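Home | Football | Athletics | Features | Podcasts | Log in

The long way back: how Lencho Athletic rebuilt their return-to-play program

By Yabsira Bogale
January
148 shares | 12 comments

A hamstring injury has a timetable on paper. Grade one, two to three weeks. Grade two, four to eight. Clubs publish these ranges because supporters ask for them, and the ranges are accurate enough for a press release. They are of little use to the person who has to decide whether a winger can play on Friday.

At Lencho Athletic that person is Sumeya Moges, head of physical performance for the past three seasons. When she arrived, the club cleared players by calendar. A player with a six-week diagnosis trained alone for five weeks, joined the squad for one, and was available. Hamstring injuries came back often enough that the manager began leaving returning players on the bench for a further fortnight as a precaution, and that created its own problem. They lost match fitness while officially fit.

Moges removed the dates from the injury board in her first month. Each entry now shows a stage, from one to six, and the test that closes it. Stage one ends when the player can walk and climb stairs without pain. Stage two ends at a jog. Stage three is the longest for most muscle injuries and covers running in straight lines at increasing speed. Stage four adds turns, stage five adds the ball and opponents, and stage six is full training without restriction.

"The manager disliked it for a while," Moges says. "He wanted a date. I gave him the stage and the last test result, and he could work out the rest."

The running load in stage three is set by distance. A first outdoor session is 2000 meters in total, broken into short repetitions with a walk back between each. The next step is 3000 meters, and a player does not move up until he has completed the previous distance twice with no soreness the following morning. Within that total, the distance covered at high speed is recorded separately. The target before leaving the stage is 800 meters of high-speed running in a single session, a figure Moges took from what the squad's wide players cover in a demanding match. Central defenders are held to a lower number, goalkeepers to a different set of tests altogether.

Strength is measured alongside. Each player has a baseline for both legs, taken in preseason and repeated at midseason, and the injured leg is compared with its own earlier score. Comparing it with the other leg is common practice, but Moges considers it a weak check. Both legs lose strength during a layoff, so a player can look balanced while being well below where he started.

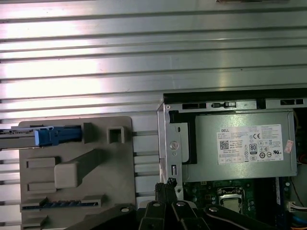 Data handling was the next change. Tracking vests, strength rigs and morning questionnaires each produced a file in a separate format, and for two seasons an analyst copied them into one spreadsheet by hand. Most of that work now runs overnight on an ordinary desktop at the training ground, with no outside service involved. It is office hardware of the usual sort, a Dell with ribbed metal and a blue plastic latch inside the case, and the performance staff are content with that. The files are small. A full squad session takes a few minutes to process, and the report is ready before the medical meeting at 8:30 a.m.

The report fits on one page. It lists high-speed distance over the past week and the past four weeks, the most recent strength score against baseline, and the player's own rating of sleep and soreness. There is no combined score. Moges tried one, and found that coaches read the single number and ignored the parts. A player with poor sleep and excellent strength scored the same as a player with the reverse, although the two need different sessions.

The midfielder known in the squad's reports as Case 11 shows how the system works under pressure. He injured his left hamstring in an away match at Prira, and the scan suggested six weeks. He reached stage four in less than four, ahead of expectation, and reported no pain. His strength score was still short of baseline. He was held at stage four for nine days while the squad, already missing two midfielders, drew at home to Skindetti and lost to Fevitz.

He came back as a substitute, played 25 minutes, and started the following match. He has been available since. Moges is careful with the example. One player proves very little, and he might have been fine had he returned earlier.

What she will claim is narrower. Repeat hamstring injuries within two months of return fell from five in the season before her arrival to one last season. New injuries did not fall by anything like the same amount. The squad is older than it was, the schedule has more midweek matches, and the program was designed for players who are already hurt.

Prevention is the current project. Sprint exposure has been moved to the same day each week, three days before a match where the schedule allows, and substitutes who play fewer than 20 minutes now run afterward on the pitch. Some of them object, particularly after an evening defeat. The sessions last 12 minutes, and attendance is recorded in the same report as everything else.

More in Features | Back to top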